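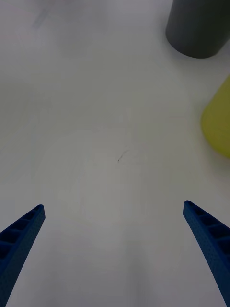 『スティルンスカ』はどのような映画か。

ダム建設で沈むことになった谷の村を舞台とする長編ホラー映画で、立ち退きの記録係として派遣された測量士が、住民台帳に載っていない家を見つけるところから物語が始まる。

スティルンスカ(原題:Stirnska)は、グリケリア・ヴレトス監督による長編ホラー映画である。製作はゾルクビー(Zorkby)、主演はイオナ・ガスリー。題名は劇中に登場する架空の村の名に由来する。上映時間は165分で、のちに短縮版も作られた。

概要

水没を控えた村での数週間を、測量士の業務日誌の形で描く。各章の冒頭に日誌の一節が読み上げられ、続く場面がその記述と少しずつ食い違っていく構成をとる。流血の描写は終盤の一か所を除いてほとんどなく、恐怖の大半は音と間取りの矛盾によって示される。配給側はホラーとして宣伝したが、監督は脚本の段階では「引っ越しの映画」と呼んでいた。

怪異の正体は最後まで明示されない。台帳にない家に住む一家が幽霊なのか、過去に登録を拒んだ住民なのか、あるいは測量士の誤記から生じたものなのかについて、劇中には複数の手がかりが置かれているが、互いに矛盾するものも含まれる。

あらすじ

公社の測量士が、冬の近い谷に一人で着任する。仕事は、水没区域に残る建物を一軒ずつ測り、住民の署名を集めて補償台帳を完成させることである。村にはすでに空き家が多く、残った住民も協力的で、作業は予定より早く進む。宿の女主人だけは台帳の写しを見ることを嫌い、測量士が食堂で書類を広げるたびに明かりを消してしまう。

着任から数日後、測量士は教会の裏手に、地図にも台帳にもない家を見つける。家には夫婦と老人が住んでおり、三人とも測量士の来訪を以前から知っていたように振る舞う。測量士は家を測って図面に加えるが、翌朝、図面の寸法はすべて別の家のものに変わっている。再測量のたびに部屋の長さが変わり、廊下の先に前回はなかった戸口が現れる。

測量士は公社に電話で指示を仰ぐ。電話の相手は、その家はすでに補償済みであり、署名もそろっていると答える。郵送されてきた書類の署名は測量士自身の筆跡であった。

中盤以降、村の住民が順に谷を去っていく。去った者の名は台帳から線で消されるが、測量士が夜に数え直すと、残っているはずの人数は減っていない。宿の女主人は、村では以前にも一度、水に沈む話があったと語る。そのとき谷は沈まず、代わりに記録のほうが沈められたのだという。

水門が閉じられる日の朝、測量士は最後の署名をもらうため、教会裏の家に入る。屋内の場面はおよそ四半時間にわたって続き、家の間取りが測量士の育った家と重なっていくことが示される。終章では、湖面に浮かぶ小舟から別の測量士が水深を測っている。彼が読み上げる台帳の最後の行に、主人公の名がある。

登場人物とキャスト

測量士
演:イオナ・ガスリー
公社から派遣された記録係。几帳面で口数が少ない。劇中で名を呼ばれるのは終章の一度だけで、音声が風の音に重ねられているため、名の聞き取りには諸説がある。

宿の女主人
演:イヴォナ・ミハルスキ
村に一軒だけ残った宿を切り盛りする。日没後に文字を読むことを禁じている。脚本の初稿では中盤で村を去る予定だったが、改稿で最後まで残る人物に変更された。

台帳にない家の老人
村の古い境界について詳しい。測量士の質問には必ず別の質問で応じる。エンドクレジットに演者の表記がない。

電話の声
公社の担当者。姿は現れない。場面によって声の年齢が異なるように聞こえるが、同一の演者が担当している。

製作

企画

ヴレトスは短編を数本監督したのち、山間部の集落移転を扱う記録映画の準備を進めていた。資金が集まらず企画は中止されたが、取材中に読んだ補償台帳の形式が印象に残り、同じ書式を使って脚本を書き始めたとされる。初稿は台詞がほとんどなく、家ごとの寸法と所有者の欄が並ぶだけのものであった。ゾルクビーの担当者はこれを脚本として受け取らず、通常の書式に直すよう求めた。改稿には二年あまりを要した。

当初の舞台は島であった。海面上昇によって移転を迫られる漁村の話として構想されたものの、船を使う場面の費用が見込みを上回り、谷とダムの設定に改められた。島の設定の名残として、宿の壁に海図が掛かっている。監督は、この海図が物語上の意味をもつかという質問に対し、外すのを忘れたと答えている。

撮影

撮影はガルツカ(Galtska)近郊の廃村で行われ、期間は41日であった。撮影監督はタデウシュ・シェフチクが務めた。村の家屋はほとんどが実在の建物だが、教会裏の家だけは敷地内に組まれたセットである。壁は移動式で、場面ごとに部屋の奥行きを変えることができた。ガスリーには、その日の壁の位置が知らされなかった。廊下で肩をぶつける場面は演技ではなく、監督がそのまま採用したものである。

シェフチクは屋内の照明を窓からの光と石油ランプにほぼ限定した。このため日中の撮影時間は短く、曇天の日には作業を取りやめることもあった。宿の食堂の場面では、明かりが消えたあとも画面が完全な黒にはならず、奥の戸口の輪郭がわずかに残るように調整されている。この処理は上映環境によって見え方が大きく異なり、公開時には映写の不具合ではないかという問い合わせが複数の劇場に寄せられた。

全編は349のカットで構成される。上映時間に対して少なく、長回しが多用されていることによる。最も長いカットは測量士が教会裏の家を初めて測る場面で、巻尺を伸ばし、数字を読み、帳面に書き込む動作が省略なく映される。同じ動作は後半で再び繰り返されるが、読み上げられる数字が帳面に書かれる数字と一致しない。

屋外の撮影は九月に始まり、初雪の前に終えられた。終章の湖の場面のみ、別の貯水池で後日撮影されている。撮影班は最大20人で、屋内の場面では録音と撮影を除く人員が家の外に出された。

美術と小道具

台帳は美術部が全頁を作成した。画面に映る頁は一部にすぎないが、残りの頁にも所有者名、面積、家畜の頭数などが記入されている。後半で測量士が頁をめくる場面では、前半と同じ頁に別の筆跡の書き込みが加わっている。この変更について登場人物が触れることはない。

測量器具は中古品を集めたもので、時代の異なるものが混在している。作中の年代が特定できないのはこのためでもある。電話機、自動車、衣服についても同様に、年代をそろえない方針がとられた。

音響と音楽

音楽はティホミル・アンゲロフスキが担当した。旋律をもつ楽曲は、冒頭と終章に流れる短い歌のみである。それ以外の部分では、低い持続音と、水が管を通る音を加工した音が用いられる。アンゲロフスキは撮影地の井戸と排水路で素材を録音し、物語が進むにつれて音の高さがわずかに下がるように配置した。

冒頭の歌は村の子守歌という設定だが、歌詞は地名の列挙である。最後の地名だけが終章で差し替えられている。公開後、歌詞に現れる地名を実在の集落と照合する試みがいくつか発表されたものの、一致するものは少ない。

台詞の録音は大半が現場で行われた。電話の声だけは編集後に収録されたため、撮影中のガスリーは無音の受話器に向かって演じている。受話器からの返答の長さは台本に秒数で指定されていた。

主題と解釈

本作の主題としてよく挙げられるのは、記録と実在の関係である。劇中では、台帳に載ることが補償の条件であると同時に、消される条件でもある。教会裏の家は、載っていないために補償を受けず、載っていないために沈まない。測量士が善意から家を台帳に加えたことが、その後の出来事の原因になったとする読み方が一般的である。

これに対し、測量士自身がかつて村の住民であったとする解釈もある。根拠としては、初めて訪れたはずの村で測量士が道を尋ねないこと、宿の女主人が最初の食事で好みを聞かずに皿を出すこと、間取りが生家と重なることが挙げられる。この場合、公社の存在自体が疑わしくなり、電話の声をどう位置づけるかが問題となる。

いわゆる民俗ホラーに含めるかどうかについては意見が分かれる。孤立した共同体に外部の人間が入るという筋立てはこの分野の定型に沿うが、村人は儀式を行わず、信仰についてもほとんど語らない。危険をもたらす手続きは公社の側にあり、署名、押印、写しの作成といった事務作業が、通常の民俗ホラーにおける儀式の位置を占めている。このため「書類ホラー」と呼ぶ評者もいる。

幽霊屋敷ものとの関連も指摘される。間取りが変化する家という題材には多くの先例があるが、本作では家の異常が図面によって示されるため、観客は画面上の部屋だけを見ていても変化に気づきにくい。監督は、観客が異常を見落としたまま終章に至っても筋が通るように編集したと述べている。

公開

初上映はラトゥヘル(Latuheru)で開かれた映画祭の深夜枠で、開始は午後11時過ぎであった。上映時間の長さから途中退出者も出たが、上映後の質疑は明け方近くまで続いた。映画祭での反応を受けて配給が決まり、都市部の小規模な劇場で順次公開された。

一般公開にあたり、配給側は短縮を求めた。ヴレトスは当初これを拒んだが、編集権を保持することを条件に、自ら短縮版を作成した。地方の劇場では主に短縮版が上映され、両方の版を併映した劇場もある。

宣伝では水中の手を描いたポスターが使われた。劇中に該当する場面はない。ヴレトスは図柄に不満を示し、のちの映像ソフトでは測量図をあしらった意匠に差し替えられた。

評価

批評家の反応はおおむね好意的であった。ガスリーの抑えた演技と屋内の撮影が高く評価され、特に巻尺の場面については、単調な作業を見せることで緊張を保つ手法が論じられた。ミハルスキについても、説明の多い役を自然に演じたとする評が多い。

否定的な評では、長さと説明の不足が挙げられた。中盤の住民が去っていく一連の場面は、似た構図が続き、個々の人物の区別がつきにくいと指摘されている。終章については、小舟の測量士を登場させたことで謎が整理されすぎたとする意見と、かえって筋が分からなくなったとする意見がある。

一般の観客の評価は割れた。ポスターから怪物映画を予想した観客の不満が目立ち、公開直後の評判は芳しくなかったが、映像ソフトの発売後に再見を勧める感想が増えた。台帳の頁を静止させて読む鑑賞者が現れ、前半と後半の書き込みの差をまとめた一覧が作られている。

版の違い

完全版
映画祭で上映された版。業務日誌の朗読がすべて含まれる。

短縮版
日誌の朗読の一部と、住民が去る場面の大半が省かれている。夜に人数を数え直す場面の順序が入れ替えられており、異変の始まりが早まった印象を与える。老人が村の境界について語る場面も失われたため、終盤で測量士が石垣の内側を歩く理由が分かりにくくなっている。

映像ソフト版
完全版に準じるが、食堂の暗部がやや明るく調整された。シェフチクが調整に立ち会っている。一部の盤では終章の歌の字幕が旧い歌詞のまま収録され、後の再版で改められた。

関連作品

ヴレトスは本作と同じ公社が登場する短編を一本撮っている。郵便の仕分け所を舞台とし、存在しない村宛ての手紙が届き続けるという内容で、電話の声の演者が再び起用された。両作の時系列上の関係は不明である。

小説版は脚本の初稿をもとに書かれ、島の設定が復活している。測量士の一人称で書かれ、映画にはない上司との往復書簡が付されている。終章にあたる部分は白紙の台帳の書式で、氏名の欄だけが空いている。

続編の企画は一度発表されたが、脚本の完成前に取り下げられた。

関連項目

民俗ホラー
幽霊屋敷
信頼できない語り手
ダムを題材とした作品の一覧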